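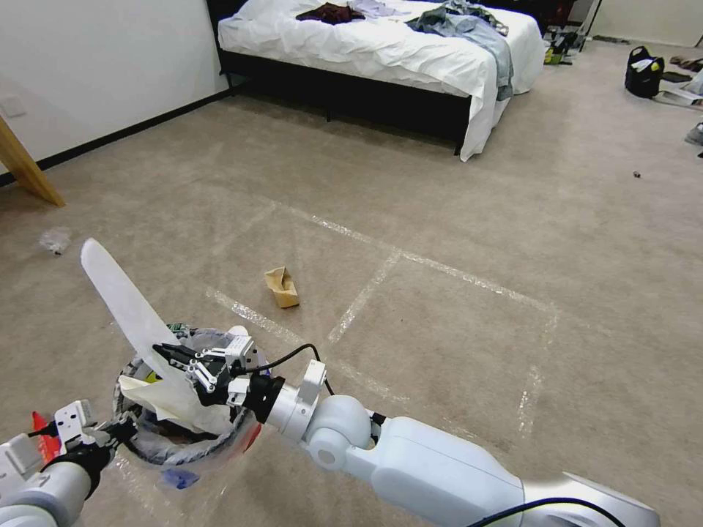 Olga Serrano wrote to the housing office last September that she would have applied for the residence assistant post sooner had the notice said plainly which hours were her own. The present notice has been revised with that request in mind.

Godby Hall, a residence for graduate students and visiting staff, invites applications for two part-time Residence Assistants. Each appointment carries 40 hours a month, worked in evening shifts that end at 10:30 p.m. All remaining hours belong to the assistant — no on-call duty is attached to the post.

Assistants welcome new residents, keep the key register, report repairs, and complete the room record at each arrival and departure. Previous experience in housing is welcome but not required. Applicants must be enrolled in a degree program and able to write clear, brief reports in English.
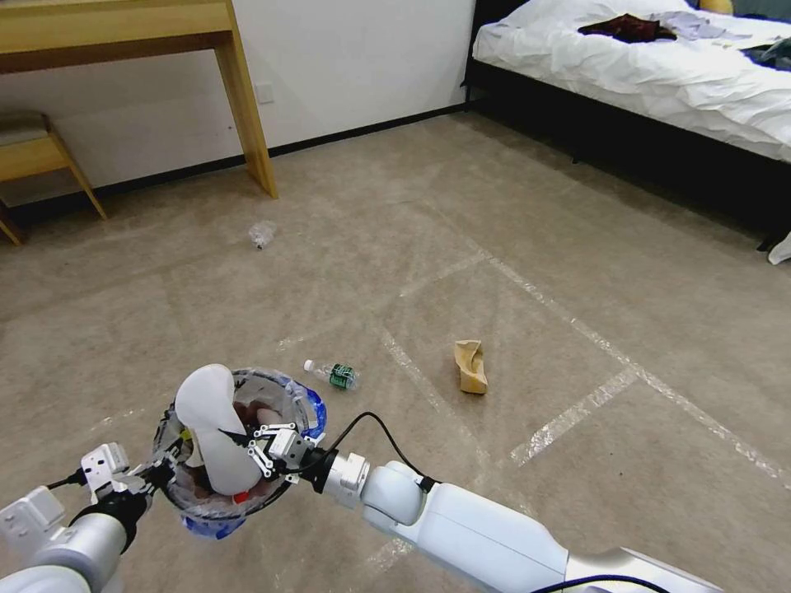

Room records are completed on the standard form and signed by both the assistant and the resident. Training is given by Babar Awan before the first shift. Every item of furniture is entered on its own line, so that a room with a bed, a wooden desk and a stool takes three lines, and small items such as a clear plastic trash bin with blue trim are entered under "Other." Carpet condition is noted last.

Applications should include a one-page letter and the names of two references. Please send them to Sadia Bajwa, Housing Office, Room 614, and mark the envelope "Residence Assistant." Interviews will be held in the Chaudhry Building.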